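Two lamps, one round table

2019-03-19

Quick one tonight, I have maybe half an hour before I have to be somewhere else. People keep asking about the lamps so here we go.

Background for anybody new. We moved into the upstairs office in October. White walls, dark reddish wood floor (love it, shows every crumb), and those long tube lights on the ceiling that make everybody look like they have the flu. No rug. No plants. One thing at a time.

The ceiling lights are fine for reading a label. For sitting under all day, no. By four I have a headache and I'm squinting at the screen like my grandmother. So, lamps. Plan was to buy one. Came home with 2, obviously.

First one is the pretty one. I found it at Ornico, the secondhand place past the bus depot, way at the back behind a stack of headboards. Thin gold stem that goes up and curls over, and then a white frosted globe with swirly lines looping all over it. Round gold base. I saw it and just stood there. The man wanted more than I wanted to pay and I paid it anyway, no haggling, I'm terrible at it.

Second one is the sensible one. Black, skinny pole, big wide cone of a shade, sits on a black ring. From Lullari, new, in a box, with a receipt and everything. It points where you point it. That's all I ask of a desk lamp really.

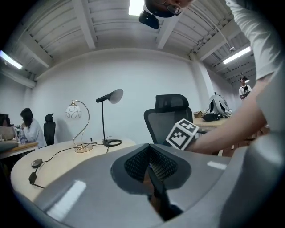 Gold one, black one, same table. They get along better than I thought they would.

I know, they don't match. My sister says you pick a metal and stick with it. I say the black goes with the chairs and the gold goes with nothing and it's fine. The wall behind is plain white anyway, it needed something going on in front of it.

What I didn't think about was the table. It's round, with that pale top, and round tables are lovely for coffee and lousy for work. There's no back edge to push things against. You put a lamp at the back and it's also sort of at the side. Stuff drifts. Every time I sit down I move the lamp a little, then I move the mouse, then my elbow is hanging off the edge.

Tried the black one on the right first with the shade aimed left. Kept it like that. I write with my right hand so yes, technically the shadow falls wrong, I've read that too, but on the left side the shade is right in the eyes of whoever has the next desk. Not worth the fight.

The globe I want closer to the wall so it bounces a bit. Haven't decided. It's the kind of lamp you look at more than you look by, if that makes sense.

Bulbs. Get warm ones. I got cool ones the first time becuase I grabbed the wrong box, and the globe looked like something at the dentist. Went back the next day.

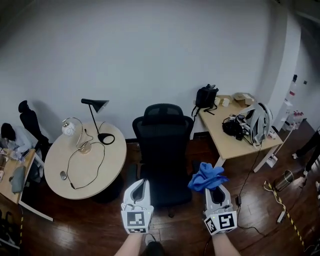

Cables are the part I hate and I've done nothing about them. I bought a pack of those stick-on clips from Zornolow, 685 of something on the packet, I think that's the part number and not how many you get, there were nowhere near that many. They stick to wood great. They do not come off wood great. So I used a few under my desk at home and now I'm scared to put them on this table, which isn't mine.

Emmanuel Mussa left a comment last time saying to run everything down the table leg with velcro. Good idea Emmanuel, except it's one fat pedestal in the middle so you have to cross the whole underside to get to it. I might still try. I'd need a longer cord for one of them and I don't want an extension lying on the floor for people to trip on.

The other table, the rectangular one with the white legs, is a whole separate post. It collects things. Bags, cups, cardboard, whatever has a wire on it. I had a shelf for all that picked out in the Mohamedi catalog, page and all, item 1025, and then it was out of stock and I lost steam. If anyone has seen one like it (narrow, light wood, not too tall) tell me. The wall could take it easy.

Oh and the chairs, somebody asked. Black mesh, tall back, came with the place. Comfortable enough. They're too big for the round table though, the arms bump the edge before you're close enough, so you end up perched on the front half of the seat. I've thought about taking the arms off. Have not found the right screwdriver.

Still to do: something on the wall, the cord thing, a tray or a bowl for all the little stuff so it quits rolling around. Maybe a dimmer for the globe if it will take one, I need to check the plug.

OK gotta run. Will put up the shelf post when theres a shelf.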